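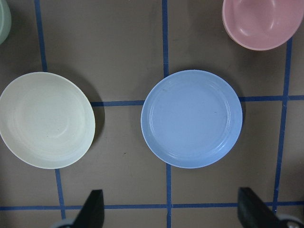 Light blue plate, cream plate and pink bowl on the taped tabletop.

The Flenddale Table: gallery

Every few months somebody promises that a system will fix the way we set a table. The current promise is tape. You run straight strips of it across the tabletop until you have squares, and after that every plate has an address. The people at Custico, who wrote the leaflet, call it "placement without thinking." I have read the leaflet twice and I remain unconvinced, but I said I would put up a page about the Flenddale table, so I have.

There is one photo in the gallery for now, with my notes under it. Click it for the larger size.

The tape
Dark blue on a brownish-gray top. I'll grant that the color was a good choice. Pale tape on that surface would be hard to find at seven in the evening, and you can follow these lines from one side of the table to the other. Whether you want lines on a table you eat at is another question. The strip on the right runs at a slight slant, and once I had noticed it I couldn't look at anything else. The leaflet says to use a long ruler. I suspect most people will use their eye and a good deal of hope.

The blue plate
Light blue plastic, round, raised rim, ridges running in circles just inside the rim. It sits on a crossing, so the plate covers the very mark that tells you where it goes. Fans of the system say this is the point: if you can see the cross, the plate is in the wrong place. Fine. I used to manage the same thing by putting the plate in front of the chair.
As for the ridges, I have owned plates like this and I know what a dishcloth does with them, which is skip them. A couple of tiny dark specks show on the flat part. Make of those what you like.

The cream plate
Cream or off-white, depending on your screen. This one is over a line, with tape coming out above and below it. The leaflet has a whole paragraph on "line seats" and "cross seats" and says the two should never be mixed in one setting. Sulastri Yusof wrote to me after the last gallery to say she mixes them all the time and dinner still gets served. I'm with her.

The pink bowl
Plastic again, deep, smooth inside, with enough shine to catch the light. It's just above the end of that slanted line. Bowls are where these grids usually fall apart for me. A bowl gets picked up, passed along, handed back and put down wherever there's room, and I have yet to meet the guest who checks for tape first.

What it costs
The starter pack is listed at 19 dollars, and the leaflet inside claims it takes 83 seconds to lay out a full table. I would like to meet the person who was timed. The big roll says 500 inches on the label. I unrolled mine down the hallway and got 484, and I wrote to the seller, Khoo, about the difference. The answer was that tape "relaxes." It may. I'd still like my 16 inches.

Will it come off?
I get this one more than any other. Custico says it peels clean from any sealed surface. Driltport, who sell a rival tape, say the same about theirs, in nearly the same words, so I don't put much weight on either. Try a short piece on the underside of your own table, leave it through December and see what you find. If it takes the finish with it, send me a picture and I'll add it to the page.

Comments are open until the next gallery goes up. Leaflet quotes will be deleted.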